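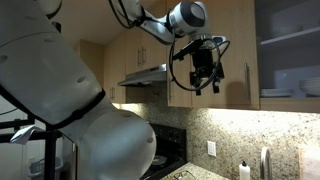
Search this site Enter keyword Search

Kitchen robot at Diltden drops a bowl, and the fix is one other labs will want to borrow

WOLLITZ, 5 March 2021. The two-armed kitchen robot at the Diltden workshop is cooking again (well, putting dishes away again) after a fault that shut it down for 19 days and sent a cereal bowl to the floor in pieces. No one was hurt. The team has now published everything it learned, down to the length of the cable that caused the trouble, and for anyone who cares about robots working in real homes it makes terrific reading.

The robot had been having a wonderful run. Since September it had been working in the test kitchen on the ground floor of the Takeda building, learning the kind of chores most of us do half asleep: taking a plate out of a cabinet, moving a dish from one end of the counter to the other, opening a door by its handle and closing it again. The target was 400 complete chores without a person stepping in. It had reached 256 when things went wrong.

According to the report, the arm was carrying a ceramic bowl from the counter up to a shelf. Partway through the lift the wrist turned to bring the bowl level, a loop of gripper cable caught on the corner of an open cabinet door, and the plug at the gripper end was pulled halfway out. The gripper lost its signal for less than a second. That was long enough for its controller to restart, and on restarting it did what its factory settings told it to do, which was open the fingers all the way to find its zero position.

Down went the bowl. It struck the edge of the counter, broke, and scattered as far as the hallway door.

What happened next is the part that worried the engineers more than the broken bowl did. The arm kept going. As far as its own motors were concerned everything was fine, so it carried on up to the shelf, put down a bowl it was no longer holding, and came back for the next one. Tatsuya Matsuda, who runs the kitchen project, was at the desk by the door and hit the stop button.

"I heard the crash before I saw anything," Matsuda told us, "and then I looked up and the robot was very politely shelving nothing. You laugh, but your hand is already on the button. There could have been a person reaching in to pick up the pieces."

The team switched both arms off, swept up, and left them off. Over the next two and a half weeks they went through the logs and found something they hadn't expected: 66 earlier moments when the gripper signal had flickered without dropping out completely. Every one had been written to a file, and none had raised an alarm, as the software was set to ignore any gap shorter than a tenth of a second. Nearly all of them came during wide turns of the wrist, with the arm reaching up toward the cabinets.

"So the robot had been telling us for months," Matsuda said. "We just weren't listening at the right volume!"

There are four changes, and the lab has posted drawings and code for all of them.

The cable itself was the first job. It used to hang in a generous loop so it wouldn't pull tight when the wrist rolled over. The new one is 11 centimeters shorter, runs through a flexible sleeve along the arm, and has a clip on each side of the wrist so that a tug lands on the clip and never reaches the plug. The plug now has a screw collar too.

Next came the gripper's behavior at startup. Lirkamex, the company that supplies the gripper controller, worked with the lab on a new setting that keeps the fingers exactly where they are after a power loss until a person gives the go-ahead. Diltden's engineers had nothing but praise for how quickly that came together. The first test version arrived four days after they phoned. Owners of the same controller can ask for the update, and the lab strongly suggests that they do, particularly if their robot ever lifts anything above waist height.

The two halves of the system also talk to each other now. If the gripper goes silent for even a blink, both arms slow to a halt and hold position. And if the fingers are supposed to be around a bowl and the measured gap between them says otherwise, the arms stop for that as well.

The last change concerns people. There is a yellow line on the kitchen floor, and while the arms are powered everyone stays behind it, whatever has been dropped. Anyone going in to clean up turns the key at the desk and takes it with them. That rule existed before, the report admits, but it was a habit and had never been written down. It's now on a card by the door, and visitors read it before they come in.

The robot was restarted last week using plastic bowls, with the team yanking on the cable by hand at all the worst moments. It stopped every time. They pulled the plug out completely with a full cup in the gripper, and the cup stayed put, which got a cheer from the whole room (and one slightly damp sleeve, when somebody tried to take the cup back too fast). Real dishes returned to the counter two days later.

It would be easy to file this under "robot breaks bowl" and move on, but please read the report if you have any interest in this stuff. Labs love to share the video where everything goes right. A log of 66 small warnings and a frank account of how they got missed is much rarer, and far more useful to the next group that wants to put an arm beside a stove. The section on cable routing alone has photos, part sizes and a long list of things that didn't work, including an early attempt with a dog leash reel that wound itself around the elbow joint.

Matsuda has decided the count will begin again from zero, so those 256 chores no longer stand. There was some grumbling about that in the workshop, but the mood when we visited was great, and the new tally was already climbing.

The Takeda building kitchen reopens to visitors next month. Groups should book through the Diltden front desk, and closed shoes are required.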